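Ensinar um robô pela mão ainda é ensinar?

Na apresentação de novembro, a Duveo mostrou o argumento de sempre: programar ficou para trás, agora basta demonstrar. O operador segura os comandos, leva a garra até a peça, fecha, levanta, solta. Repete 50 vezes e o sistema aprende. Saí de lá menos convencido do que entrei.

Meu incômodo começa pelo verbo. Quem já treinou um aprendiz sabe que mostrar é a parte curta do serviço. O aprendiz pergunta por que se pega a peça por aquele lado, erra de propósito para ver o que acontece, reclama da bancada. O robô recebe uma trajetória e tenta continuar parecido com ela.

Mei-kuen Kao, que passou três anos teleoperando braços para a Nekosow, me contou que as demonstrações mais limpas eram as piores. Numa sexta-feira ela gravou 107 sem um único tropeço, e o modelo treinado com elas não sabia o que fazer quando a garra chegava torta. Faltava o erro, e faltava a correção do erro. Depois disso passaram a pedir que ela errasse um pouco – o que, convenhamos, é um jeito estranho de registrar a perícia de alguém.

Há também o que o operador enxerga e o que imagina enxergar. À distância perde-se o peso, o atrito, o estalo do encaixe.

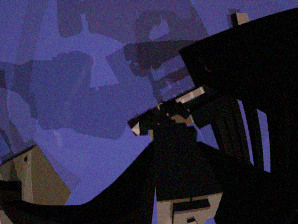 Kuo-hua Liu, da Bakeck, defende que o simulador resolve isso, pois ali se demonstra de graça e sem quebrar nada. De graça para quem? Alguém continua sentado com os comandos na mão, cerca de 33 horas no último projeto dele, adivinhando profundidade pela sombra. Essa pessoa não aparece na planilha que compara o custo do robô com o do funcionário.

Não sou contra o método. Sou contra vendê-lo como se o saber passasse inteiro pelo cabo. Antes de assinar com a Duveo ou com qualquer outra, eu pediria para ver as demonstrações descartadas e o nome de quem as fez.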